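Print this page | E-mail this page
Reading time: 2 minutes

On the Keeping of Household Inventories

2019-11-15

The present writer has maintained a written inventory of household goods since moving to Flutthorpe, and several readers have asked how such a record should be organized. The following remarks reflect personal practice. They should not be taken as advice on insurance matters.

An inventory should be arranged by room, and within each room by place of storage. Arrangement by value is often recommended, but it requires the owner to revise the whole list whenever a price changes. Items worth more than $500 are entered on a separate sheet, with the receipt attached. All other items receive a single line.
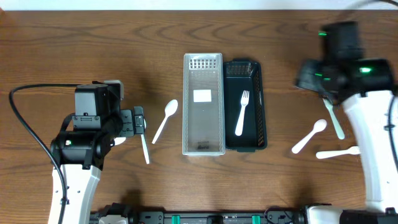
Small goods present the greatest difficulty. Kitchen articles in particular are moved, lent and replaced without any entry being made. It is the practice in this household to record them by group and to review the groups every March. A review of the kitchen and pantry takes 2 hours if the previous list is at hand.

Paper remains the preferred form. The Wesard ledger, purchased from a stationer in Wernent, has served for 5 years and has pages to spare. A second copy is held at another address. Readers who prefer a computer file are urged to print it after each review.

Goods held for other persons should be listed under a heading of their own, with the date of receipt. Omission of this heading caused some difficulty when the Trevor Street house was cleared, and the matter of the piano stool has yet to be settled.

Search this blog
Enter keywords
Go

E-mail this page | Print this page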